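Skollusska Working Group on Handheld Demonstration
@skollusska_practice

1/ The second edition of our practice note on recording household tasks with hand-held grippers is now in force. It replaces the text circulated in October. This thread sets out what has changed for sites and for the people who do the recording.

2/ Scope. The note applies to every site that collects manipulation data for the group, including Omov and Kairys. Brekine will continue under the earlier text until its open batch closes, and will then move across.

3/ Two-handed work. Where a task is performed with 2 grippers, both must be calibrated in the same session. A calibration carried over from an earlier session is no longer accepted, even if the tool has not left the room.

4/ Finger pads. Pads are to be checked before the first take and again after each break. A pad that has lifted at an edge is replaced as a unit. Glue repairs are not permitted. Several sites asked for an exception on this point and the group declined it.

5/ Mixed containers. Boxes of packaged food remain an approved task. The operator should not sort or straighten the contents before a take. Soft packets, foil wrappers and small items that have slipped between larger ones are part of the task and should be left as they lie.
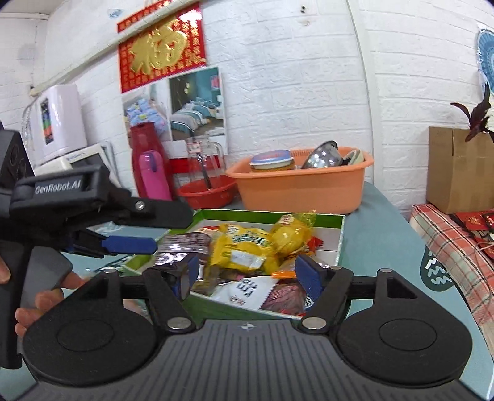 6/ Grip force on packaged food. Close until the item is held, then stop. If a packet bursts or is visibly crushed, the take is kept and tagged "damaged item". It must not be deleted. Section 4 of the old note was unclear here, and we thank Dumisani Le Roux for the revised wording.

7/ Backgrounds. Sites have asked whether rooms should be cleared of decoration and everyday objects. They should not. Ordinary rooms are wanted. What must be removed is anything that identifies a private person: letters with an address, family photographs, medical papers, screens showing messages.

8/ Glass and liquids. Open liquids may not stand on the work surface unless the task calls for them. Glass items may stay in the room, but outside the reach of either arm as the operator moves through the task.

9/ Operator time. No operator may record for more than 50 minutes without a rest. The rest is to be taken away from the station, with both tools set down. Site leads sign the time sheet themselves -- an operator's own entry is not sufficient.

10/ Evening sessions. The last take of the day must begin before 1930. We are aware that some sites prefer to work later. The limit stays in place until we have reviewed the fatigue reports, and requests to waive it should not be sent to individual members of the group.

11/ Labels. Task names come from the shared list only. Free-text names caused a great deal of rework in the last batch: 1504 takes had to be relabeled by hand. If the list has no suitable entry, use "other -- pending" and write to the labels desk on the same day.

12/ Consent. Any person whose hands, voice or face may be recorded must sign the current form before the tools are switched on. This includes visitors and anyone passing through to fetch something. Verbal consent is not accepted at any site.

13/ Review. Puspita Hutapea will lead the site visits for this edition. Visits are announced in advance. Please have calibration logs, pad replacement records and signed consent forms ready in printed form.

14/ Correction to post 6: the tag is written "damaged_item", with an underscore. The note itself has the correct form.

15/ Comments on the text may be sent by site leads through the usual channel. Comments left as replies to this thread will be read but cannot be entered in the record.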